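Cliltgate Laundry Notes
README, version 9

What this is

A plain text collection of washing and drying notes for household fabrics. Each record covers one garment or linen item: fiber, weight, wash setting, drying method, and how it came out. The notes were written by people doing their own laundry, then cleaned up and put into one format by Guido Zuccaro. There are 850 records in the current release.

Files

records.csv — one row per item
fibers.csv — fiber names and the short codes used in records.csv
changes.txt — what was fixed and when

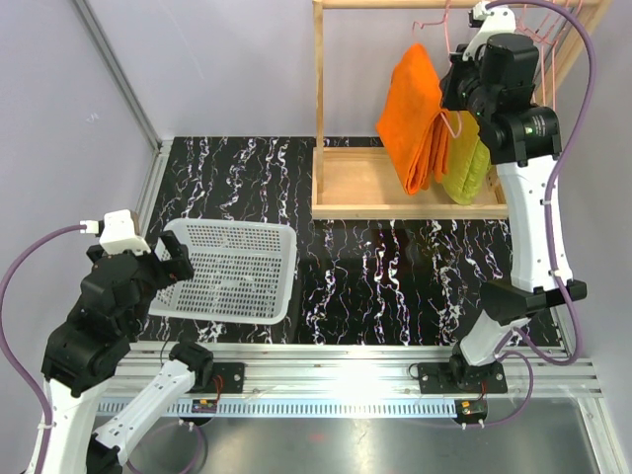

Drying method is the field people ask about most. It takes one of four values: line, rack, flat, or machine. "Rack" means any indoor rack, and we did not split it further by material or number of bars, so a light wooden hanging rack and a folding metal one get the same code. Baskets are not recorded at all. An item left in one, even a white plastic one with slots in the base, goes in as "flat" only if it was spread out to dry there. If the writer did not say how an item was dried, the field is blank.

Columns in records.csv

id: a number from 1 to 1000, with gaps where records were removed
fiber: code from fibers.csv
weight: light, medium, or heavy, as judged by the writer
wash: cold, warm, hot, or hand
dry: see above
hours: drying time in hours, blank for machine
result: free text, usually one sentence

Known problems

Drying times from the Melis batch were written down by the half day, so they are coarse. Use them for sorting and leave them out of averages. The Pirnetti batch has 58 records where wool and wool blend share a code. We know which ones they are and they are listed in changes.txt, but we have not been able to reach the writers to sort them out. Most of the notes were made in August — indoor drying times will look short if you live somewhere damp or are planning for winter.

Spelling in the result field has been left alone.

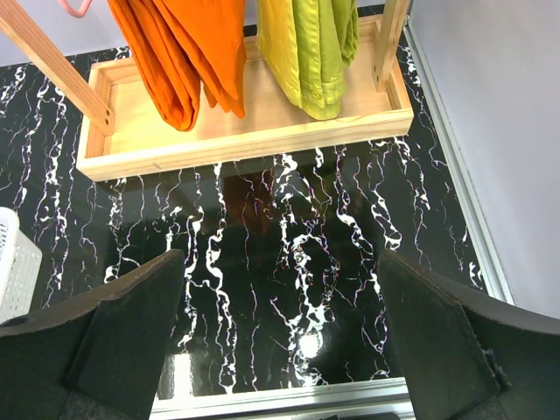 Can I combine these records with the older Fumico set?

Match on fiber and wash only. Fumico used a different scale for weight, and its drying times include the spin cycle, so the hours columns should be kept apart.

Corrections

Send the record id, the column, and the value you think is right. Fixes are put in on Sunday evenings and go into the next release. Please do not send a whole edited copy of records.csv, as it is hard to merge.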